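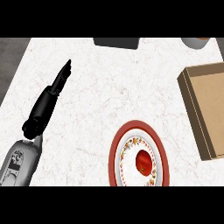

Unit 4: How a small airline fills its planes (and its bellies)

Hi all, these are my notes from the morning lecture, tidied up a bit so you can read them on the bus. I went fast through the middle part, so please look at the Kevance numbers again before the seminar.

Where we left off

Last time we did hub and spoke versus point to point. Today's airline is a little of both. Kevance Air is our running case: a short-haul carrier with one main base at Zastudine and a string of small airports around it. The planes have 48 seats. Keep that number in your head, it comes back all the time!

Load factor

Load factor is seats sold divided by seats flown. If Kevance sells 36 of its 48 seats on the Girton run, that's 75 percent. Easy. The trouble starts when you ask whether 75 is any good, and the answer depends on what people paid. A full plane of very cheap tickets can lose money, and a half-empty one with business travelers on it can do fine.

That's why we also need break-even load factor – the share of seats you have to sell, at your average fare, to cover the cost of the flight. Let's say a Girton flight costs $2,640 to operate and the average fare is $80. Divide one by the other and you get 33 passengers, so a break-even load factor of just under 69 percent. Now drop the average fare by a few dollars and do it again. Please do this by hand at least once, you'll feel how quickly it moves.

Turnaround time

A plane only earns while it's flying. Kevance plans 25 minutes on the ground between flights: passengers off, bags off, quick clean, fuel, bags on, passengers on. Someone in the back row asked why they don't just make it shorter. You can, but then one late bag cart in the morning pushes every flight after it, and by evening you're paying for hotel rooms.

Belly cargo

I love this bit and I always run out of time for it. The space under the cabin that isn't taken up by suitcases can be sold to shippers. On island and mountain routes this is often mail, medicine, fish, flowers, car parts. The flight is going anyway, so the extra cost is mostly handling and a little more fuel. Two things to watch:

Weight. A hot day or a short runway can mean cargo gets left behind, and passengers' bags usually go first.

Direction. Goods mostly travel one way. Kevance carries plenty out to Girton and not much back, so the outbound rate has to do most of the work.

Reading for next time

Papadakis, the chapter on regional fares. Skip the appendix unless you like tables.

For the seminar

Iason Dimitriou is taking the seminar groups in March. Bring your break-even sum for Girton with the average fare at $66, and one paragraph on whether you'd keep the late evening flight. There's no single right answer to the second one, but do show your working on the first – it should come out at 40 passengers.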